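Sorting bench check: push-button switches, Fodeck stores
Checked by: Yupin Limsakul

1. Cap seated, no cracks. OK
2. Metal ring under cap, no burrs. OK
3. Locking nut on threaded collar. Hand-tight only, see comment.
4. Contact block fitted square to mounting block. OK
5. Crate rims and corners, sharp edges or splits. OK
6. Crates level on bench frame. OK

Switch and blue crates 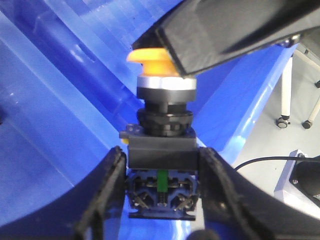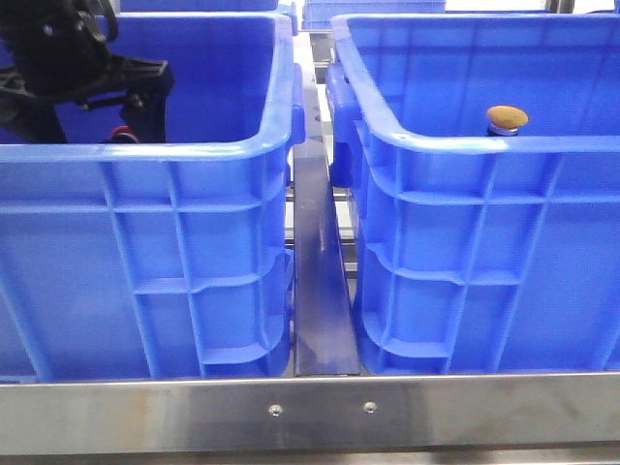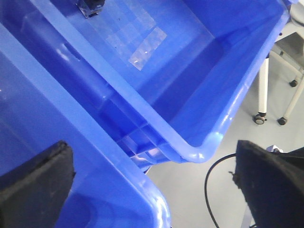 Page last changed: Fri 15 March

Comments
Item 3: tighten nut before the switch goes to Clekari. Do not use pliers on the collar.
Item 5: wipe the crate floors before the next batch. Maximum load is 18 kg per crate. Replace any crate with a split rim, whatever the colour.
Terminal screws were not tested. S. Boonyarit to check torque on 2 switches per batch from June.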